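Rutside and Conville Anglers
Progress report on the riverbank and access grant
Wednesday, October 23, 2019

Thank you, first of all, for your patience over the summer, and for the kind note that came with the second payment. We promised you a proper account of how the work is getting on, and we are glad to say there is a good deal to tell.

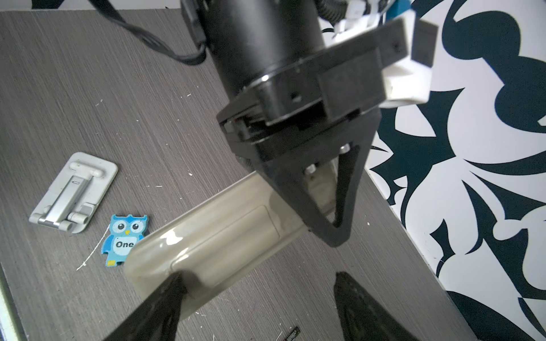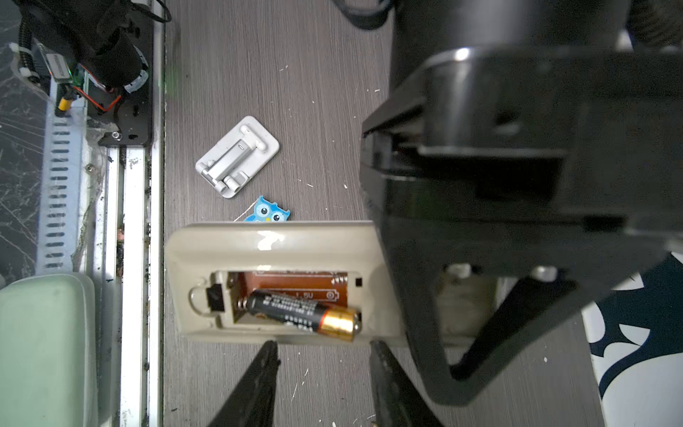

The arm over the grey table top, and the remote control with its battery cover off.

When we last wrote, in May, the bank below Kinovstead bridge was still slumping into the river every time it rained hard, and the path had moved so far back into the field that the farmer was (quite reasonably) getting cross with us. We have now staked and woven 198 feet of willow along the worst of the bend, and packed it behind with brushwood from the thinning upstream. It went through the high water at the end of September and lost only a short piece at the lower end, where we had run out of the thicker stakes and made do. That piece will be done again before Christmas.

The new fence stands well back from the water, 203 yards of it, with two gates and a drinking place for the cattle. We had hoped for three gates, but the price of oak went up and we thought you would prefer us to keep within the budget. The anglers' stile at the Conville end has been rebuilt with a wider step, and our older members have been very nice about it.

Planting has gone more slowly. Of the 3,350 young alders and sallows we ordered, more than 2,000 are in the ground, and the rest are heeled in at the Cuautle nursery until the leaves are properly down. The dry spell in July did us no favours, and we lost a good many on the gravel by the old ford – we shall try blackthorn there instead.

As for the fishing, it is early days and we don't want to claim too much. The gravel we raked in spring has stayed fairly clean, and there were small trout over it on most of the warm evenings in August. We shall walk the stretch for redds in the winter and send you what we find, good or bad.

Still to do: the lower end of the willow work, the remaining trees, and the notice board at Rutside, which is waiting for the parish to agree where it may stand. We don't expect to need any more money than was agreed, though we would be grateful if the final payment could be held over until the planting is finished in the new year. You would be very welcome to come and see it all – do bring boots, as the lane floods by the second gate.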